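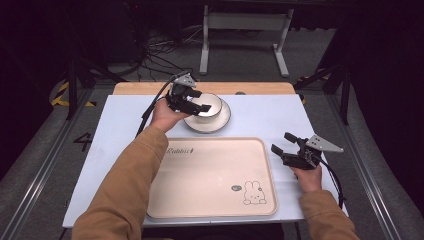
The segmenter in Laur used to cut a two-handed demonstration wherever either gripper's width signal crossed a threshold. It was written for single-arm data and I never went back to it after we added the second hand. The failure is easy to state. With one gripper down at the rim of a bowl and the other held low at the side of the table, fingers slightly open, the second hand still produces a width trace, and that trace has noise in it. A hand that is only waiting can trip the threshold. The old code treated that as the start of a new subtask and cut the episode there.

I ran it over the 1,191 episodes of table clearing and setting we have from Wiltwood. Parisa Daneshvar had been reporting for a while that her policy paused mid-reach on tray tasks, and she had already ruled out the action chunk length. Plotting her training segments next to the raw traces showed cuts in the middle of perfectly smooth reaches, nearly all of them set off by the other hand.

What I changed:

The segmenter now keeps one state machine per hand. The states are idle, approach, contact and release. Transitions depend on width and on wrist speed, with hysteresis on both. A width change alone no longer moves a hand out of idle.

Cuts are proposed per hand and then merged. If both hands propose a cut within 300 ms of each other, the merge keeps the earlier one. Otherwise the hand with the higher recent wrist speed wins and the other proposal is logged and dropped. I tried a learned merge first. It scored slightly better on the dev split and I couldn't explain half of its choices, so it's gone.

Contact comes from the wrist camera where possible. This part took longest.

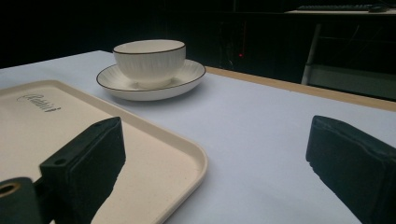

Wrist view with no contact: fingers wide apart, cup and saucer beyond the corner of the tray.

The contact check looks at the region between the fingertips and asks whether anything that isn't support surface is inside it. White glaze on a white table is a bad case for that. The table covering reads slightly lavender to the camera and the china doesn't, but the difference is small, and under the tableware it gets swamped by shadow. The rims are what saves it: each has a thin dark line, and an edge detector with a narrow kernel finds it at distances where the color model has given up. I'm aware that this is tuning to one set of crockery. Inès Moulin has asked me to put that in the config file as a named assumption, and I have. The key is rim_edge_prior and it defaults to off.

The tray is a separate nuisance. Its printed logo and its raised lip both give strong edges, and when a finger passes over them the detector fires. I mask the tray using a plane fit plus the lip outline, which works until a dish is standing on it. Then the mask has to have a hole in it, and the hole has to come from somewhere.

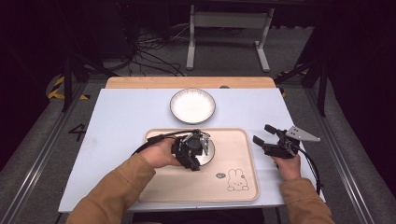
For now it comes from the head camera. Florian Besnard's tracker in Bridari gives object outlines in the table frame, and I project those into the wrist view. When the gripper itself covers most of the dish from above, the tracker holds the last good outline and widens its uncertainty. If the uncertainty passes a limit, the contact check abstains and the state machine falls back to width and speed. An abstention is written to the log as its own value, distinct from "no contact". Mixing those up cost me 2 evenings.

Time alignment matters more than it did before. The head and wrist streams are stamped by different clocks, and the projection is only as good as the offset between them. I estimate one offset per episode by correlating optical flow with wrist speed. A fixed offset per session was not good enough.
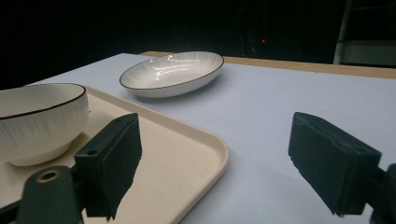

Glare is still open. A glossy dish gives broken highlights that move with the camera, and the tracker sometimes reads them as a second rim. Booker Thibodeaux suggested fitting an ellipse to the outer edge and throwing away everything inside it. I have that on a branch. It handles shallow dishes well and fails on deep bowls running off the side of the image, where too little of the rim is left to constrain the fit.

Parisa is retraining on the new segments. The old segmenter stays available behind --legacy-cuts for 3 more releases so that published splits can be rebuilt.

Posted July 29, 2024. Filed under: Laur, segmentation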